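Equipment planning: the shelf-picking cell, second budget round

The first round of requests for the shelf-picking work closed in August. What follows is where the budget stands as of September 19, 2018, what has been moved into the next cycle, and what each group needs to supply before orders go out. Groups that only use the cell for short bookings can skip to the last section.

Scope

The request covers one complete cell at Dosness and a set of spares to be shared with the Makori site. A complete cell means the arms, controllers, grippers, cabling, mounting hardware, shelving and the goods on the shelves. In the first round several of these were budgeted under separate lines, and two were not budgeted at all. Shelving was assumed to come from existing stock. It did not, as the stock units have fixed boards and the test plan calls for boards that can be moved up and down on slotted uprights.

All of it now sits under one line, with the project name Tallisska. Please use that name on every requisition. Requests filed under the old cell number are being returned.

What moved and why

The arms are unchanged from the first round. The quote has been extended and the price holds until the end of the quarter.

Gripper fingers have been separated from gripper bodies. Fingers wear and bodies mostly do not, and a single line hid the difference. The body is now a capital item. The fingers are consumables, with 13 sets requested for the year. This is higher than the first estimate, which was based on bench work with foam blocks. Printed cartons and stand-up bags are harder on the finger pads, and a shelf with boards close together leads to more contact with the board edge.

Cables have been raised from a note to a full line. Any cable run outside the arm is exposed to snagging, and the run from the wrist back to the controller is the one that fails first. We have asked for five spare wrist cables, all in the longer length. The short length is cheaper but limits how far the wrist can turn at the upper shelf, and mixing lengths means re-checking the slack at every swap.

Mounting plates are still open. The vendor drawing and our own drawing disagree on the hole pattern, and no plate will be ordered until one of them is corrected.

Shelving

The units are plain retail-type shelving with wood boards on metal uprights. The request is for units that can be placed side by side, so that an arm working one bay also has to keep clear of the goods in the next. Deep boards cost slightly more than shallow ones and are worth it. Cartons can be placed several rows back, and reaching the rear rows is a large part of what the cell is meant to test.

Floor anchors are included. The first round left them out, and a unit that shifts during a run throws off the shelf positions stored in the planner. Measure and store the positions after anchoring.

Shelf goods

Goods were the most disputed line in the first round and will probably be again. The position taken here is that real packages are equipment. Dummy boxes of a single size are easier to buy and store, but they do not deform, slump or reflect light the way retail packaging does, and results from them have not carried over well.

The opening stock is 116 packages, mixed across three types:
— stand-up bags, filled, not emptied and restuffed
— display boxes with printed faces, in at least two sizes
— small cartons, enough to fill a lower shelf several rows deep

Budget $688 for the first fill. Replacement stock is charged to the booking group, not to Tallisska. Crushed cartons should be pulled at the end of a session and logged by type. A dented corner is acceptable. A carton that no longer stands upright by itself is not.

Opened food goes in the bin. It does not go back on the shelf or into the break room.

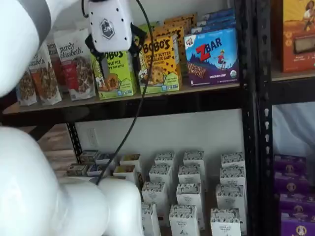

Software and seats

Planning software is licensed per controller. The Ana scheduler, which handles bookings and run logs, is already paid for and adds no cost this cycle. Groups that want their own collision models of the shelves should allow staff time for this. There is no money in the request for outside modeling work.

The perception seat was deferred. It will be reviewed once the cell has logged more than 116 hours, when there will be enough run data to show whether the current setup misreads glossy bags often enough to justify the cost.

What we need from each group

Send the expected number of sessions per month, the package types you intend to handle, and the highest and lowest shelf you need to reach. Shelf heights should be measured from the floor to the top face of the board. Several first-round forms gave the underside, and the reach figures had to be worked out again.

If your work needs both arms on the same shelf at once, say so on the form. Two-arm sessions need a longer setup slot and a second check of cable clearance, and the scheduler does not yet block that time by default.

Groups at Makori should also state which spares they expect to hold locally. Anything not claimed will be kept at Dosness and sent over on the regular transfer.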